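Gullska Street Finally Gets Its Hardware Store Back

1 September 2014

I walked down to Gullska Street this morning for a box of screws, and for the first time in ages I didn't have to get in the car to do it! Besow Hardware is open again, in the same corner spot it had before the water main broke last July and ruined the floor.

The new place is bigger than I remembered (they took over the old shoe repair next door) and it smells like fresh paint and sawdust. Paint is up front now, plumbing is along the back wall, and there's a long counter for cutting keys and sharpening knives. Keys are 5 dollars for two, which seems fair to me. The lumber corner is what I liked best — short boards, long boards, shelf pieces, and a bin of offcuts you can dig through. I went home with a nice bit of maple I have no plan for whatsoever.
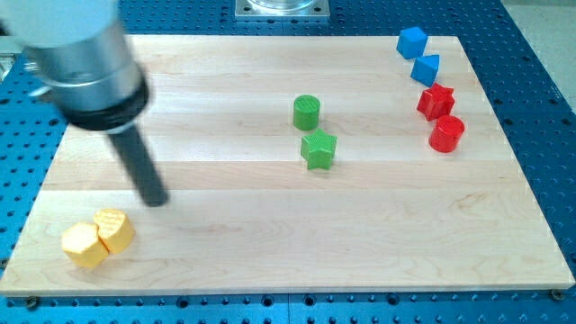 Hours and parking

They're open until 10 at night through the end of the month, then back to regular hours. Parking is still a pain. The lot behind the Jinora bakery has 12 spaces and the bakery crowd gets there early, so walk if you can, or take the 220 bus and get off at Cai Park.

The garden section isn't ready yet. The clerk I asked thought it would open in spring, and they're taking names at the register for anyone who wants a call about seed potatoes. I put mine down — last year's were a disaster and I'm ready to try again.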